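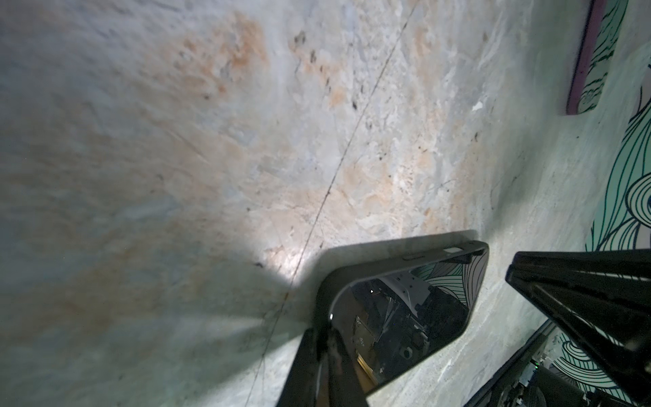 Paquette Wall Repair
Staff meeting, August
Minutes

Held in the break room at the Zandstead shop, start 7:30 a.m.

Present: Mélanie Fehr (chair), both site leads, the shop lead, six of the eight wall crew, the two setup techs, office (minutes).
Absent: two wall crew on the early shift at Brastby. They sent notes, which were read out under item 3.

1. Minutes of the last meeting
Accepted with one change. Item 5 should say that the ladders go back to the rental yard, not the scaffold. The scaffold stays at Brastby until the east stairwell is finished.

2. Where the arm is now
The Brastby lead reported. The Skosel arm has been on site since the start of the job and is doing two things: the close survey of the walls, and picking up loose material ahead of filling. It does not fill, sand or paint. The surveyed area is 3,345 square feet, with both stairwells and the long corridor done. The painted walls in the entrance are next.

The survey has logged 592 defects so far. That figure includes hairlines, open cracks, blown plaster and stains. The lead asked people to stop quoting it to the client as 592 cracks. A good part of the list is duplicates where one long crack was picked up from two positions of the cart.

The shop lead asked how duplicates are taken out. At present one of the setup techs does it in the afternoon with the wall drawing open on the other screen. It takes 60 minutes on a normal day and longer after a stairwell. It was not in anybody's job description before the arm came. Mélanie said it needs to be, and that it should be paid at the tech rate whoever does it. Agreed.

3. Changes to the wall crew's day
This took most of the meeting.

The note from the early shift said that before the arm, a plasterer started a wall by going over it by hand and by tapping, and marked it up with chalk. Now they get a printed sheet with numbers on it. Both of them said they don't mind the sheet, but they are being asked to fill from it without tapping, and the sheet does not find hollow spots. They had to go back to a section of the corridor that was listed as sound and came off the lath when they leaned on it.

The Brastby lead agreed that this happened. The sheet is a list of what can be seen on the surface. It was never meant to replace tapping. He had left tapping off the day plan to make up time and said that was his mistake.

Decision: tapping goes back on the day plan for every wall, before any filling, and the time for it is added back in. The plasterer can add to the sheet by hand. Hand entries are typed in by the techs the same day and carry the same weight as logged ones.

One of the crew asked who gets the blame if a crack is missed by the survey and found by the client. Mélanie said the company does. The plasterer signs for the work they did and not for the survey. The sign-off form does not say this at the moment and office will change the wording.

There was discussion of the height work. Everyone who spoke was glad that the upper parts of the stairwell walls can be gone over without somebody on a tower for half the morning. One crew member said her neck and shoulder are better than they were in the spring. Another said he gets fewer breaks from filling now, as the looking-over used to be the lighter part of the day, and that his hands are worse. The Zandstead lead has heard the same from two others.

Decision: no one is on filling for more than half a shift without a change of task. The change can be tapping, cart setup, masking or typing in entries. Leads to build this into the rota. To be looked at again next meeting.

4. Painted walls
The entrance at Brastby has wave designs in teal and mint with dark outlines, and the client wants them kept. The plaster next to them is stained and has hairlines in it.

The techs proposed a slower setting for the arm next to painted areas and a wider stopping distance. The shop lead asked whether the arm should be near them at all. There was no full agreement. The view of the older plasterers was that the gripper can touch bare plaster all day but should not touch paint, and that a person with a soft brush is the right tool there. The techs said that surveying does not need contact and they would like to keep that part.

Decision: survey only, no pickup, on or next to painted work. Loose flakes near paint are done by hand. A tech stands at the stop button the whole time and does nothing else while standing there. Mélanie will tell the client in writing before work starts in the entrance.

The cause of the rust-colored staining was raised again. It may be old pipework or it may be fixings in the wall. We do not fill or seal over it until the client's plumber has been. The Brastby lead will chase.

5. Training
Two of the wall crew have asked to learn cart setup. The techs are willing. Mélanie said yes, during paid hours, and that nobody has to do it who doesn't want to. The question came up whether those who learn it get more money. She said they would get the tech rate for hours spent on setup. One of the crew said that will be awkward to track if the job is split up across the day. Office will put a second line on the timesheet and see if it works.

The apprentice is to learn hand survey first, on at least one full room, before being given printed sheets. The Zandstead lead asked for this and there was no objection.

6. Jobs
Asked directly whether the arm is there to bring the crew down from eight to six, Mélanie said there is no plan to cut and that the next two bids were priced with eight. She could not promise past those. One of the crew asked for that to be in the minutes, and it is.

It was also asked whether the survey records can be used to measure how fast each person fills. The sheets have start and finish times on them. Mélanie said they have not been used that way. The crew would like the times taken off. The leads need them for ordering material. Left open. The techs will find out whether the times can be kept by wall without a name.

7. Costs
A set of replacement gripper pads, a second work light and a longer cable for the cart come to $1,785. Approved. The light is the urgent one. The techs said that with only one lamp they get a bright patch in the middle of the wall and not enough light at the sides, and hairlines get lost in both.

The shop lead asked that the pads be wiped down at the end of the shift and not at the start of the next one. Plaster dust sets on them overnight if the room is damp.

8. Other business
The kettle at Brastby trips the same circuit as the cart charger. Use the outlet by the back door until the electrician has been.

Dust masks are down to the last box at Zandstead. Office to order, the kind with the valve.

Somebody has taken the good hawk. Please put it back.

Actions
Office: change sign-off wording, add timesheet line, order masks, order light, pads and cable.
Brastby lead: tapping back on the day plan, chase the plumber.
Both leads: rota with task changes.
Techs: slow setting for the entrance, question of times by wall, show the two crew members cart setup.
Mélanie Fehr: letter to the client on the painted walls, job description for clearing duplicates.

Next meeting at Brastby, same time, so that the early shift can be there. Closed 8:50 a.m.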